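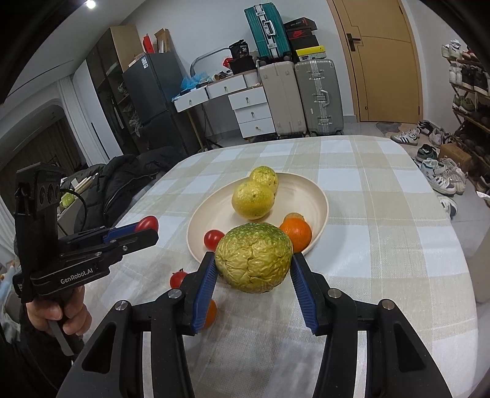 과일은 냉장고 서랍보다 식탁 위 접시에 꺼내 두는 쪽이 훨씬 잘 먹게 돼요! 우리 집도 서랍에 넣어 둔 귤은 늘 잊어버렸는데, 테두리가 살짝 올라온 둥근 접시 하나로 바꾸고 나서는 오가며 하나씩 집어 먹느라 남는 게 없답니다.

접시 고르기
깊은 볼보다는 넓고 얕은 접시가 좋아요. 볼에 쌓으면 맨 밑에 깔린 과일이 눌려서 무르는데 위에서는 안 보이거든요. 테두리가 조금 있으면 방울토마토처럼 잘 구르는 것도 웬만하면 얌전히 있어요. 크림색이나 흰색 접시에 노랑, 주황, 빨강을 섞어 올리면 그것만으로 식탁이 환해져요. 체크무늬 식탁보와도 정말 잘 어울리고요!

쭈글쭈글한 과일부터
껍질에 주름이 잡히기 시작한 과일은 맨 앞자리로 옮겨 주세요. 주름이 있다고 바로 버리지는 마시고요. 잘라 보면 속은 멀쩡한 경우가 꽤 많아요. 다만 곰팡이가 보이거나 시큼한 냄새가 나면 미련 없이 버립니다. 갈색 점이 몇 개 있는 정도라면 그 부분만 도려내고 주스나 잼으로 쓰면 돼요. 저는 이런 과일을 모아 설탕을 넣고 졸여서 아침 요거트에 얹어 먹는데, 맛이 매번 달라서 은근히 기다려져요.

토마토는 조금 떨어뜨려서
덜 익은 토마토는 실온에 두고, 다 익으면 며칠 안에 먹을 만큼만 꺼내 두세요. 꼭지가 달린 것은 꼭지가 옆 과일을 찌르지 않게 가장자리에 놓습니다. 사과나 바나나는 다른 접시에 따로 두세요. 에틸렌 가스가 나와서 옆에 있는 과일까지 금방 익어 버려요.

씻는 건 먹기 직전에
미리 씻어 두면 편할 것 같지만 물기가 남은 자리부터 상하기 쉬워요. 꼭 씻어 두고 싶다면 마른 행주로 하나하나 닦고, 접시에 키친타월을 3장 겹쳐 깔아 주세요. 키친타월이 축축해지면 바로 갈아 줍니다.

식탁보 얼룩
과즙이 떨어졌을 때는 문지르지 말고 찬물에 적신 천으로 톡톡 두드려 주세요. 토마토 자국에는 주방 세제를 한 방울 묻혀 17분쯤 두라는 이웃 할보르 씨 말을 따라 해 봤는데, 제 식탁보에서는 깨끗하게 빠졌어요. 색이 진한 천이라면 안쪽 구석에 먼저 시험해 보세요.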